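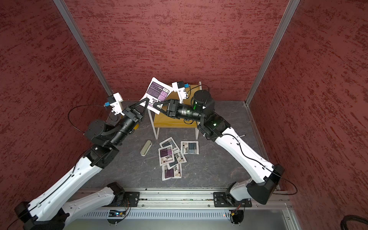

White-bordered packets with labels in several colours, one with a purple label held over a yellow-topped stool.

Simero Match Ball review: a decent club ball that needs breaking in

Our second team at Clollville has trained with the Simero since January, and it has had enough use now for a fair verdict. We play amateur rugby on a heavy pitch, so grip matters more to us than distance.

The ball comes flat, with a needle adapter but no pump. Out of the box the surface is slippery. After two or three sessions the shine goes and handling gets much better, and in rain it is easier to hold than the Shao we used last season. Passes off the left hand stopped going to ground quite so often, though some of that may be practice.

Kicking is mixed. From the tee it flies straight, and our fly-half was happy with it from 33 metres. Out of hand it feels a little hard, and box kicks came off the boot lower than he wanted. Dropping the pressure slightly helped.

It holds air well. We topped ours up every 7 days or so and could probably have left it longer. The printing has worn off at both ends, which doesn't affect play but makes it look older than it is. One ball out of the batch developed a slow leak at the valve. Wastico, the shop we ordered from, replaced it without any fuss, but the new one took a fortnight to arrive.

The price is fair if you buy by the bag and less so for a single ball. For juniors I would go for something softer. For adult training and league matches it does the job, and we have ordered more for next season.

Good: grip in the wet, keeps its pressure
Less good: slippery when new, print wears quickly
Reviewed July 28, 2026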